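Pre-session checklist: two-arm bench, teaching by remote control
Gwilliam workshop, bench Tano
3 min read
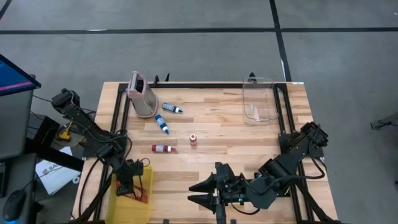
Checked by Sevim Gündoğdu, Jun 28, 2020. To be filled in before anyone takes the controls for the bottle-sorting task.

1. Emergency stop pressed and reset, both arms
OK. Both dropped out at once and came back cleanly.

2. Arm bases tight on the side rails
OK. Left base re-torqued in April, no movement since.

3. Clamps on the top rail
OK. Hand tight is enough.

4. Cables clear of the joints through full travel
Needs work. The left bundle hangs low and rubs near the wrist when the arm folds back. Two more ties, then repeat the check.

5. Gripper fingers open and close fully
OK. Pads on the right gripper are worn – order part 803 from Nundell.

6. Speed limit set for teaching
Found at 200 mm/s from the last user. Put back to the bench setting.

7. Bottles and bins within reach of both arms
OK. Change the bottle positions between demonstrations, but keep them inside the frame.

8. Floor tape in place
OK. Watchers stay behind the tape while the arms are live.

9. Operator breaks
Stop after 30 minutes. Tired hands give jerky demonstrations and we end up deleting them.

Result: pass, apart from item 4. No recording until the ties are on and signed for.

6 comments
Share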